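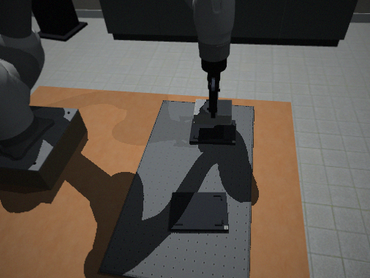

Care of Altar Linens and Candlesticks: Guidance for Households

Members of the congregation who take altar linens home for washing are asked to follow the advice below. It applies to the fair linen, purificators and lavabo towels. Frontals and anything embroidered in silk or metal thread should stay in the vestry press.

Wine stains

Purificators should be rinsed by hand in cold water before any other washing. In keeping with the custom of the parish, this first water is poured on to the earth and never into a household drain. The cloth may then be soaked for 15 minutes in cool water with a little plain soap. Chlorine bleach must not be used on linen.

Candle wax

Allow the wax to harden fully, then lift off as much as possible with the back of a spoon. Place the cloth between sheets of plain white kitchen paper and press with a warm iron, moving to fresh paper as the wax is drawn out. Printed paper will mark the linen.
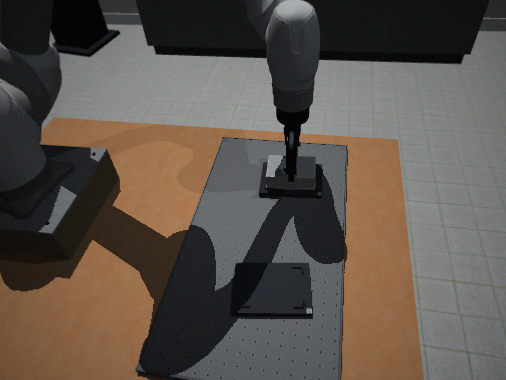

Coloured wax may leave a faint stain. Dab this with surgical spirit on a clean rag, away from any flame, and wash the cloth again.

Ironing and folding

Linen is best ironed damp, on the wrong side first. Purificators are folded in three each way, with the cross outermost. The fair linen is not folded at all but rolled on its cardboard tube. Starch should not be applied to purificators.
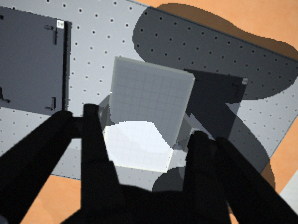

Korville, 21st June

The following points have been added since the February edition.

Lacquered brass candlesticks need only a soft dry cloth. Metal polish will break the lacquer and should be kept for the plain brass pair from Sellberg.

Wax left in a candle socket may be loosened with warm water. Knives and screwdrivers are not to be used.

Linens should be returned to the vestry within 48 hours of the service, in the cotton bag provided.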